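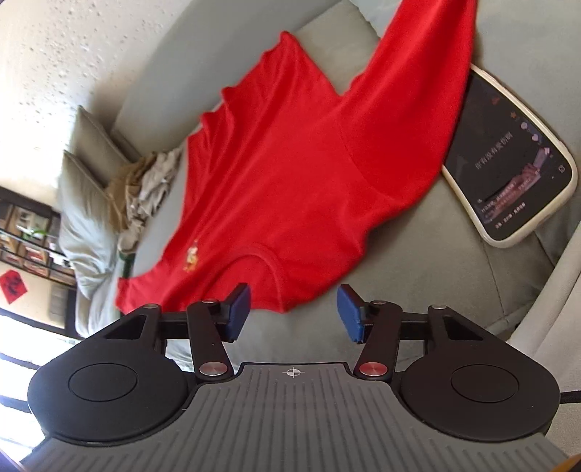
빨간 니트 개는 법, 다들 어떻게 하세요
글쓴이: 양말한짝
12월만 되면 꺼내는 빨간 윗옷입니다. 목둘레는 골지고 그 옆에 조그만 자수가 있어요. 소파에 펼쳐 놓고 개려는데 소매가 길어서 늘 한쪽이 삐져나옵니다. 드라마 틀어놓고 하다 보면 한 벌에 드라마 한 편이 끝나요. 저만 이런가요.

댓글 4

늘어난목: 소매부터 등 뒤로 접고 반. 끝. 드라마를 끄시면 더 빠릅니다.

보풀제거중: 윗분 방식은 어깨에 줄 가요. 니트는 세로로 반 접어서 겨드랑이에 옷걸이 걸고 소매랑 몸판을 넘기는 게 맞습니다.

늘어난목: 옷걸이에 걸면 늘어나요. 제 닉네임이 왜 이렇겠습니까.

보풀제거중: 그건 그냥 거셔서 그렇고요. 넘겨서 걸면 무게가 나뉩니다. 저는 14년째 이렇게 하는데 멀쩡해요.

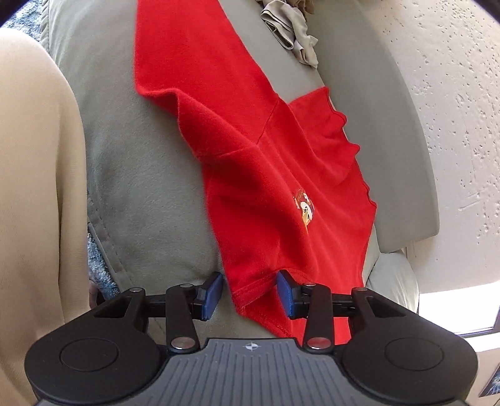 플리스턴스 생활동호회 옷정리반

양말한짝: 두 분 말씀 잘 읽었고 결론은 모르겠습니다. 밑단을 잡고 시작하면 좀 낫나요? 박음질 선을 맞추려고 하면 꼭 거기만 주름이 져서요.

서랍은만원: 밑단 말고 어깨선을 맞추세요. 밑단은 빨다 보면 어차피 틀어집니다. 그리고 소파에서 개지 마세요. 푹신해서 각이 안 나와요. 식탁이 최고.

늘어난목: 식탁에서 개면 김칫국물 묻습니다. 경험담.

서랍은만원: 식탁을 닦으셔야죠...

양말한짝: 일단 2번 접어서 서랍에 넣었습니다. 서랍이 안 닫히네요. 드레케마드 수납함 쓰시는 분 계시면 깊이 좀 알려주세요.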